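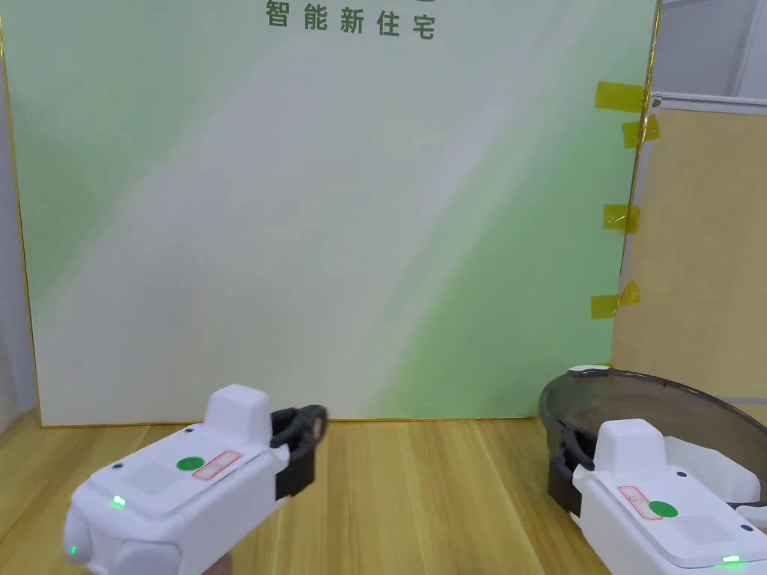 Every few years somebody decides the home is about to become smart, and every time I go looking for the laundry. I went looking again at the home fair in Stedport, where the words "smart new residence" are apparently enough to fill a hall. The boards are always the same soft green, the color of toothpaste and good intentions. I have nothing against green. I would just like a smart residence to have somewhere to put a towel.

I rent in Dakstead, in one of the Brilia buildings, and when I moved in last July I was handed a phone app. It dims the hall light. It tells me the humidity. The linen closet has two shelves, both too shallow for a bath towel folded the way most people fold one, so mine stick out and the door stays open. The app has no opinion about this.

Take one towel a day, shaken out, smoothed and folded. Over seven years that comes to 2,555 towels, leap days left out. I did that sum on the bus home and it annoyed me more than the fair had. A chore that size deserves a decent flat surface at waist height, and in the model apartments I've walked through there usually isn't one. There is an island with a sink in the middle of it - handsome, and no use for folding anything.

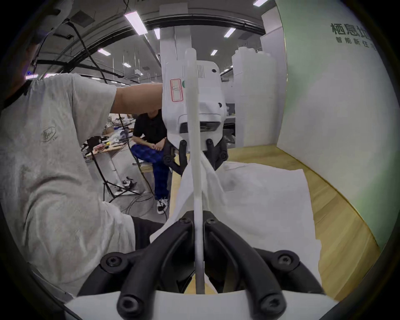

Does it matter how a towel gets folded?
Only as far as the shelf goes. Fold it to the depth of the shelf and stop there.

The people at Darwish, who sell closet systems, will tell you a towel wants folding in 3 and then in half. Maybe so. I've tried it, and it makes a nice fat bundle that rolls off the pile. What helped was an old plain wood table I dragged in beside the washer. A towel lies out on it with the wrinkles showing, and I can run a hand along the hem and get the edges to meet. It cost less than a dinner out and needs no updates.

I'll go to the next fair, I suppose. If there's a table in the laundry room I'll say so here, and I'll take back most of this - though I'm keeping the part about the closet.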